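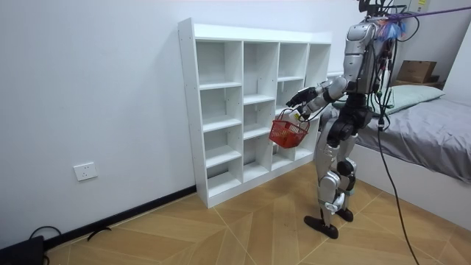 Figure 1. Humanoid robot holding a red basket in front of a white bookcase.

Student Project Report
Benedicta Tsikata
January 8, 2019

Paying for the Second Year: Emergency Grants at Erport College

1. Background
Erport College started its emergency grant fund in September. Students can ask for up to $367 per term for rent, books or car repairs. The money comes from the Asamoah Fund and does not have to be paid back.

2. Method
I sent a survey to first-year students and got 39 replies. I also interviewed six students who had applied for a grant.

3. Findings
Most of the people who replied had not heard of the fund. Four of the six applicants said the form was easy, but the wait for a decision was too long. Two had already put the bill on a credit card. One owed nearly $3,000 by the end of the term.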